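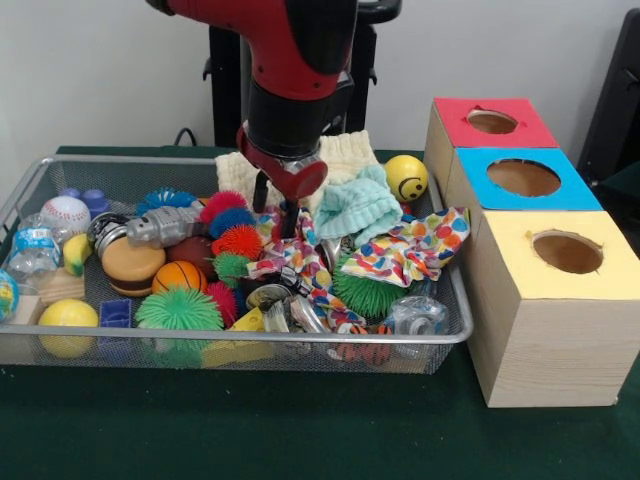
Gruber wrote:

> Has anyone on the list had the fingers on a picking cell slowly stop closing all the way? Ours at Lornodach did 2,234 cycles fine and then began dropping anything made of cloth. Hard stuff is no trouble. I've redone the homing twice and I'm about to order a new gripper, which I'd rather not do.

Hi Gruber,

Don't order anything yet! We had the same thing in May on the Ornero cell and it was lint. Our tray has a knitted hat and a couple of polka-dot cloths in with the balls and blocks, and all that fabric sheds more than you'd think (I could have stuffed a pillow). It packs in behind the fingers where they slide, so they stop a hair short. A ball still gets squeezed plenty, a thin fold of cloth just slips out.

What I do now, every 2,000 cycles:

Park the arm up high and kill the power. Take the fingers off, brush the slides with a dry toothbrush – no spray, it turns the lint to paste – and wipe the tips with a damp rag. Put them back, run the homing once, then close on a strip of paper. If you can pull the paper out, they're still not seating.

While you're in there, check your tray height too. Mine had crept on the tablecloth and the arm was pushing down into the mesh on the low picks, so I lowered the approach speed to 62 percent and reset the floor height in the Flornar software. You have to save it in both places, the cell page and the job page, or it goes back to the old number at the next restart. That one cost me an afternoon and some language.

How old are your finger pads? If they've gone shiny I'd swap them at the same time, but try the toothbrush first and let me know what the paper does.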